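Chapter 4
Picking Up Laundry, Hanging Up Laundry

I burned through most of October on a black shirt.

If you've followed along since Chapter 1, you have an arm that moves where you tell it, a gripper that closes without crushing a paper cup, and a stop button you can hit with your elbow. (You did wire the stop button, right? Go back to Chapter 2 if you didn't. I'll wait.) So far everything we've asked the arm to handle has been polite. Blocks stay the shape of blocks. Cups sit where you left them. Cloth does none of that, and it's so much more fun!

My own build lives in the shared workshop at Dranness, where Wilma Brouwer and I split a shelf and a long-running argument about motor sizes. She wanted to start this chapter with folding. I wanted to start with hanging, partly for selfish reasons — I don't fold at home either — and partly because hanging a shirt breaks down nicely into pieces you can test one at a time. We went with hanging. Wilma gets folding in Chapter 6 and she has already written twice as many pages as I asked for.

The job splits into two places. There's the place where the clothes start, crumpled any old way, and there's the place where they end up. I think of them as the messy end and the tidy end, and I'd like you to set up both before you write a line of code. A sofa does very well for the messy end. It's low, it's soft, and you can lean the arm into it without chipping anything. For the tidy end you want a narrow space with walls close on both sides, so the arm can't wander off, and a hook or two that sticks out far enough to catch a hanger.
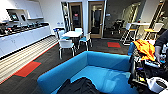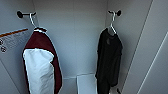
Figure 4.1. The messy end (first picture, with the sofa) and the tidy end (second picture, two garments on wire hangers).

Notice how much the same kind of thing changes between the two. A black garment lying in folds on a seat has no obvious top. You could stare at it for a while before you found a shoulder, and your camera is a lot dumber than you are. Put a garment on a hanger and gravity does half the thinking for you: the shoulders are up, the hem is down, and the hook is where you'd expect a hook to be.

So we're going to work backward. Section 4.1 starts at the hook, with the hanger already in the gripper, and all you'll do is set it on the rod and let go. My first version tried this 48 times before I trusted it, and I changed the approach angle by 6 degrees somewhere in the middle, which helped more than any of the clever stuff. Section 4.2 gets the shirt onto the hanger. Section 4.3 finally goes to the sofa.

Color is worth a word before you start. Use one bright cloth and one dark garment, and do your early runs with the bright one. Fergal Tully skipped this step when he tested my draft and lost a weekend to shadows. Once the bright cloth works, switch to the dark one and watch your numbers drop. Mine went down to 70 percent of what they had been, and I sulked.

Get your hangers out, clear a bit of floor between your two ends, and turn to 4.1.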